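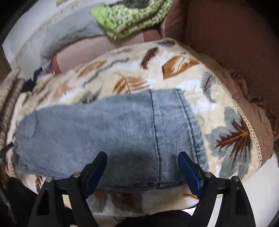

2018-06-30

Got back to the denim after leaving it alone since May. I had told myself the whole bag would be cut up by now and it isn't even half sorted. Spread the leaf cloth out first so I could see what I was doing, then went through the pieces one at a time. The faded one with the long dark seam took the most thought. It is grey-blue at one end and a good deal bluer at the other, and I would like to use that change in color across a single patch. The seam is the trouble. If I cut to the left of it I get the paler cloth with nothing in the way, but I lose the slanting stitched edge, and I like the puckering there. Decided to keep it whole for now and put it on the maybe pile.

The bag came from the Larley thrift store and cost 3 dollars. It was mostly jeans legs that someone else had already started on, plus a skirt with the zipper taken out. I have kept the zipper pile in the cookie tin, though I don't know why, as I have never put in a zipper that worked.

Pattern is still the Puvora one, the big tote with a square bottom. It calls for 12 patches on each side, all the same size. I made the template out of a cereal box and it has already gone soft at the corners, so I traced it onto stiff card this afternoon and cut a new one. Should have done that first. The patches from May are a little off from the new template. I trimmed the worst of them and left the rest, and the seams can take up the difference.

Machine needle broke on the second thick seam. Changed to the heavier kind and slowed down, and it went through. I hammered the next bulky join flat on the back step before sewing it, which helped. Thread is getting low. I used the navy for the first panel and would rather not switch partway through the second, so that goes on the list for Ultero along with bobbins and more chalk.

Stopped when the light went. One panel is done except for pressing. The second has two rows joined and one laid out. The lining I haven't decided on. There is enough of the striped cotton but it frays badly, and the plain brown is dull but strong. Probably the brown.

Supper was eggs again. Hot upstairs, so I left the fan on and the window up. Have to remember to move the pins off the arm of the couch before I sit there tomorrow.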